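**Betreff:** Re: [Werkstattliste] Packtisch – was wird aus der Frühschicht?
**Von:** Notburga Schnyder
**Datum:** 4. August 2018

Marilou Dumlao schrieb:

> Hallo zusammen, stimmt es, dass bei Gisstead jetzt zwei Arme
> am Packtisch arbeiten? Und was machen die Leute, die
> bisher eingetütet haben?

Liebe Marilou, liebe Liste,

ja, und ich bin ehrlich begeistert! Jamila und Hiyori haben früher fast 200 Beutel pro Schicht von Hand sortiert, seit März richten sie die Arme ein und zeigen ihnen neue Artikel. Entlassen wurde keine von beiden – Hiyori hat jetzt sogar zehn Stunden im Monat fürs Lernen (die hat sie sich erkämpft).

Mühsam bleiben die Beutel. Klarsichtfolie spiegelt, und was weich ist, liegt jedes Mal anders.
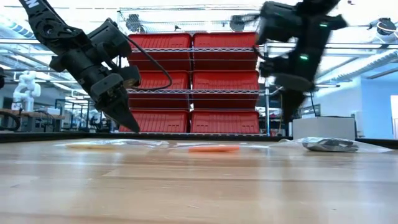
*Drei Teile auf dem Tisch, dahinter das Regal mit den roten Kästen.*

Was mir noch fehlt, ist eine faire Lohnstufe für die neue Arbeit. Katsuhiko, wie habt ihr das bei Fikwood geregelt?

Herzlich
Notburga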